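How to Sort a Mixed Bin of Small Parts

Posted 05/07/2020

A bin that catches everything fills up fast. Blocks, wrappers, samples and odd pieces all land in the same place, and after a few weeks it takes longer to find a part than to order a new one. The method below works for any open bin with sloping sides. Allow one afternoon the first time.

What you need

A clear table next to the bin
7 small trays or shallow boxes
Masking tape and a marker
A trash bag
A damp cloth

Step 1. Take out the packaging first. Clear plastic is easy to miss against a gray floor, so run your hand along the walls and into the corners. Open each package before you throw it away.

Step 2. Pull the largest objects and set them on the table. Leave the small ones where they are for now.

Step 3. Label the trays. We use size first and color second. Bright pieces can share a tray, but dark ones should have their own, as they get lost under everything else.

Step 4. Sort in short rounds. Empty one side of the bin, then the other. Anything you can't place in a few seconds goes in a tray marked "Check."

Step 5. Wipe the bin. Scratches and scuffs on the floor and walls will stay, and they do no harm.

Step 6. Put back only what belongs. Our Irneo bin holds 300 small pieces before things start to stack up. The overflow goes to the Destico shelf, which is labeled the same way.

Repeat every 11 weeks, or sooner if the Check tray is full. Trays that stay empty twice in a row can be relabeled.
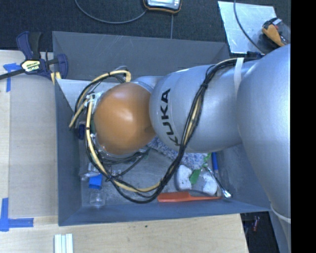 Gray bin with small objects, including a bright blue block and clear plastic packaging.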